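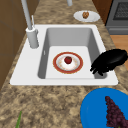
마지막 수정: 4월, 오후 11시 조금 넘어서

지난번 글에 철분 얘기를 잠깐 썼더니 댓글로 더 써달라는 분들이 계셔서 따로 글을 팠어요. 미리 말씀드리지만 저는 영양사도 아니고 그냥 건강검진 결과지 받고 깜짝 놀란 사람입니다 ㅎㅎ

작년 겨울부터 계단만 올라가면 숨이 차고 오후 3시쯤 되면 눈이 저절로 감겼거든요. 나이 탓인가 했는데 피검사를 해보니 페리틴 수치가 바닥이더라고요. 빈혈까지는 아닌데 저장철이 거의 없다고, 선생님이 "커피 많이 드시죠?" 하시는데 뜨끔했어요. 하루 세 잔, 그것도 꼭 밥 먹고 바로 마셨으니까요.

그래서 제일 먼저 바꾼 게 커피 시간이에요. 식후 한 시간은 무조건 참기! 처음 일주일은 진짜 괴로웠어요. 회사 동료 도메니카 란츠는 점심 먹고 바로 아이스 아메리카노를 들고 오는데 그 얼음 소리가 어찌나 얄밉던지. 지금은 보리차로 버팁니다.

그다음은 반찬. 소고기를 매일 먹기엔 지갑이 울어서 바지락이랑 두부, 시금치를 돌려가며 먹어요. 식물성 철분은 흡수가 잘 안 된다길래 비타민 C 있는 걸 꼭 같이 먹고요. 시금치 무침에 파프리카 썰어 넣으면 생각보다 괜찮아요(남편은 싫어함). 바지락은 마트에서 300그램짜리 한 봉지 사면 된장국 두 번 끓이기 딱 좋고, 해감돼서 나오는 게 있으니 귀찮으신 분들은 그걸로 사세요.

철분제는 병원에서 처방받은 걸 먹는데 처음엔 속이 너무 불편했어요. 빈속에 먹어야 흡수가 좋다는데 저는 도저히 안 되겠어서 여쭤봤더니 저녁 먹고 조금 있다가 먹어보라고 하셔서 그렇게 하고 있어요. 변비는... 네, 있습니다. 물 많이 마시고 키위 먹는 것 말고는 저도 답을 모르겠어요. 좋은 방법 아시는 분 댓글 좀요 ㅠㅠ

영양제 직구 사이트도 한참 뒤져봤는데 어떤 제품은 후기가 3,475개나 달려 있는 거예요. 그거 읽다가 새벽 두 시 됐어요. 근데 읽을수록 더 헷갈려서 그냥 창 닫고 잤습니다. 수치가 사람마다 다르니까 검사부터 받아보시는 게 낫겠더라고요. 철분은 많이 먹는다고 좋은 것도 아니라고 하고요.

석 달 지나고 재검을 했는데 수치가 올랐어요! 아직 넉넉한 건 아니라서 약은 좀 더 먹기로 했지만 오후에 덜 졸린 건 확실해요. 계단은 여전히 숨차는데 이건 운동 부족인 듯 ㅋㅋ

아, 그리고 지난 글에 무쇠팬 쓰면 철분 보충되냐고 물어보신 분, 저도 궁금해서 선생님께 여쭤본다는 걸 또 까먹고 왔어요. 다음 진료 때는 꼭 메모해서 갈게요. 다음 글은 바지락 된장국 끓이는 법 쓸 건데 계량은 기대하지 마세요, 저 늘 눈대중이에요.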